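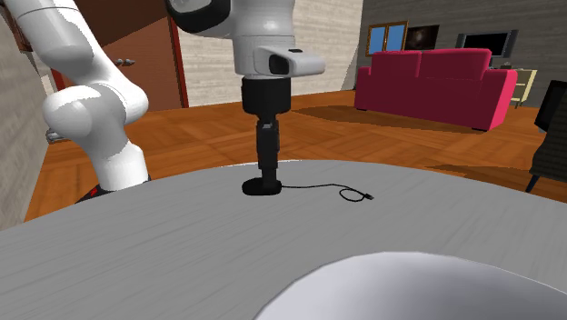 Devolución de la fianza tras finalizar un contrato de arrendamiento de vivienda

Publicado el 2019-11-10 en Vivienda y alquiler

Vignesh Gounder

Estimados miembros de la comunidad: el contrato de mi vivienda terminó y entregué las llaves en la oficina de Després, gestora del inmueble. Han transcurrido 30 días y no he recibido la fianza. La gestora alega desperfectos en la pared del salón, sin aportar factura ni presupuesto. Agradecería que se me indicara qué procedimiento corresponde seguir.

Maëlle Bergeron

Conviene remitir un requerimiento por escrito, con acuse de recibo y certificación de contenido, en el que consten la fecha de entrega de las llaves, el importe reclamado y un número de cuenta. Solicite asimismo la justificación documental de cualquier descuento. El desgaste derivado del uso ordinario no debería repercutirse al arrendatario; los daños sí - siempre que se acrediten. Si no hubiera respuesta, cabe acudir a la vía judicial. Para cantidades de hasta 2000 euros no se exige abogado ni procurador. Conserve el inventario de entrada, si se firmó.

Utivura

En mi caso abonaron la fianza tras el segundo burofax, con un descuento de 100 euros por limpieza que no discutí. Compruebe también los recibos de suministros pendientes.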